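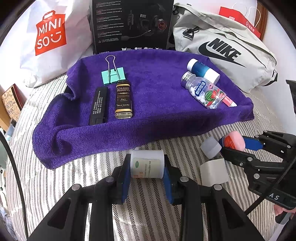

4.2 Comparing finger pads on soft ground

I'll admit we picked the bed because it annoyed us. Our earlier pad tests were all done on hard tabletops, where everything worked and we learned next to nothing, so for this round Halyna Savchuk and I moved to bedding and a towel (she'd wanted to do that since February!). A small cylinder on a towel sinks a little, rolls a little, and leans on whatever is next to it, and the fingers have to cope with all of that at once.

We compared two pad sets on the same hand-held gripper: our standard smooth pad, which we call Flotby, and the textured one, Skellar. Each set got 400 grasps, split evenly between us. A grasp counted if the object came up and stayed up for 5 seconds. I was stricter than Halyna about slow slips, so Hertta Eskola went back over the disagreements and had the final word (see Section 3.4).
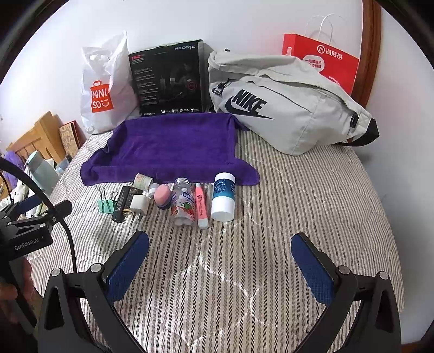 Figure 3. Small test items along the front edge of the towel, with the hand-held gripper open and its textured blue pads facing the quilt.

Skellar held on in 94 percent of its trials, and Flotby came in 12 points lower. I expected most of the gap to come from glass and slick plastic, but the slim tubes made the bigger difference. With the smooth pads they tended to swivel as soon as they left the cloth, and you could feel it in the handle before you saw it. Binder clips were a pain with both sets, mostly when we grabbed them by the wire handles.

One caution about these numbers: a person squeezing a handle corrects for a bad grip without thinking, and I know I did. The same pads go on the motorized Rantala arm in Section 5, where that kind of help isn't available.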